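How to Filter Hand-Held Gripper Demonstrations Before Training

Contents
What you need
Step 1: Split the recordings into episodes
Step 2: Check the tracking
Step 3: Find the grasp events
Step 4: Score each episode
Step 5: Look at the borderline cases by eye
Step 6: Train on both sets and compare
Common problems

This page walks through the filtering method we use on demonstrations recorded with a pair of hand-held grippers in people's homes. It assumes you already have recordings and a policy training script that runs. It does not cover building the grippers or calibrating the cameras.

The short version of the result: we started with 2,194 episodes of household tidying, kept the best 1,000, and the policy trained on the smaller set did better on our held-out tasks than the policy trained on everything. Recep Bozkurt ran the first comparison in November, and Saimi Leinonen repeated it with a different random seed and a different lab arm. The ranking held both times. We have only tried it on tidying and sorting tasks, so treat it as a starting point if your data is something else.

What you need

You need the wrist video for each gripper, the estimated pose of each gripper over time, and the finger opening over time. All of these should share one clock. If your left and right grippers were recorded on separate clocks, fix that first. An offset you would never notice while watching the video can still ruin the two-handed episodes.

You also need a text file with one task label per episode. Ours are short, such as "put wrapper in container" or "close lid." Keep the wording the same across homes. We had several spellings of the same task in the Drellanville recordings and had to merge them by hand.

The filtering scripts are in a small package we call Brutix. You can do everything below with your own code, and none of the steps is complicated.

Step 1: Split the recordings into episodes

People record in long takes. Cut each take wherever both grippers are open and nearly still for 2 seconds or more. Then throw away anything where neither gripper ever closes. Most of those pieces are someone walking to the next spot or waiting for instructions.

Don't trim the start of an episode too tightly. The approach to the object is useful to the policy, and if you cut it off you will get an arm that grasps well and reaches badly. We leave a little idle time at both ends.

Step 2: Check the tracking

Plot the position of each gripper for each episode. You are looking for jumps. A person's hand can move fast, but it can't teleport. Set a speed limit and flag any episode that goes over it.

Tracking fails most often when the camera is close to a plain surface, such as a blank wall or a bare white table. Homes with busy patterns on the floor or furniture gave us very few flags. The Clollbridge recordings were the worst of ours, mainly from one long white kitchen counter.

If only one gripper jumps, you may be able to keep the episode as a one-handed example. We tried this and gained very little, so now we drop the whole thing.

Step 3: Find the grasp events

Go through the finger opening signal and mark each time it drops and then stays level above fully closed. The fingers have stopped on something, and you can count that as a likely grasp. A drop that goes all the way to closed is usually a miss.

Thin objects break this rule. Candy wrappers, foil and paper let the fingers close almost completely, so a good grasp looks the same as a miss in the signal. For tasks with thin objects we skip the signal and use the video. Take one crop between the fingers just after closing and another one second later. If the same thing is between the fingers in both crops while the background has moved, call it a grasp.

Step 4: Score each episode

We use three numbers. The first is the count of failed grasps. The second is the total path length of both grippers divided by the straight-line distance between grasp and release points. The third is the share of time when both grippers are idle.

Rank the episodes on each number within their own task, then average the ranks. Ranking within a task matters a lot. If you rank across all tasks, you will throw out nearly every example of the hard ones, and the policy will learn to do only the easy ones.

Set a floor for each task before you cut. Ours is 6 episodes per task per home. Below that, keep everything you have.

Step 5: Look at the borderline cases by eye

Pull up the episodes just above and just below the cut and watch them at double speed. This took the two of us an afternoon. You will find some that the score got wrong in both directions. 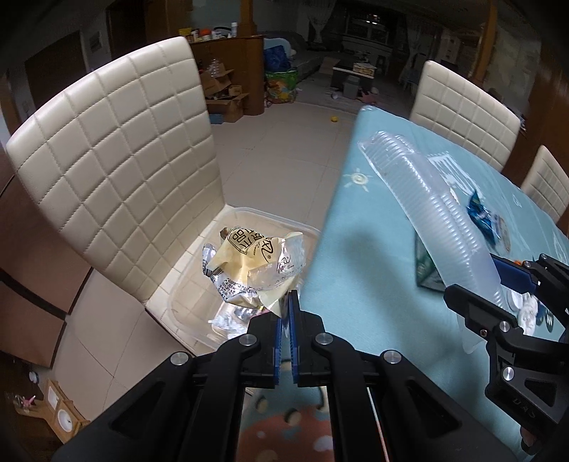 Episodes with clear plastic need extra care at this stage. The walls of a transparent box catch reflections, and the crop check from Step 3 can read a reflection as an object between the fingers. Saimi moved a batch of these back into the kept set after watching them and removed a few others. Write down every change you make by hand, with the episode number, so that someone else can repeat it.

Leave cluttered backgrounds in. Our first instinct was to prefer tidy rooms, and the policy trained that way struggled as soon as there was anything extra on the table.

Step 6: Train on both sets and compare

Train one policy on the full set and one on the filtered set. Use the same number of gradient steps for both. If you use the same number of epochs, the filtered policy sees fewer updates and the comparison is unfair.

It is also worth training a third policy on a random subset of the same size as the filtered one. This tells you whether the score is doing any work. In our case the random subset came in last.

Test in a room that appears in none of the recordings. We used the Yalçınkaya apartment, which we had held back from the start.

Common problems

The filtered set is almost all from one home. Your idle time score is probably punishing slower people. Lower its weight or rank within each home as well.

The policy closes its fingers too early. Check the clock offset between the video and the finger signal, then go back to Step 3 and redo the grasp marks.

Two-handed tasks get worse after filtering. Look at the path length score. One gripper often holds a box steady while the other works, and small drift in the still hand adds up to a long path. Ignore movement below a small threshold and rerun Step 4.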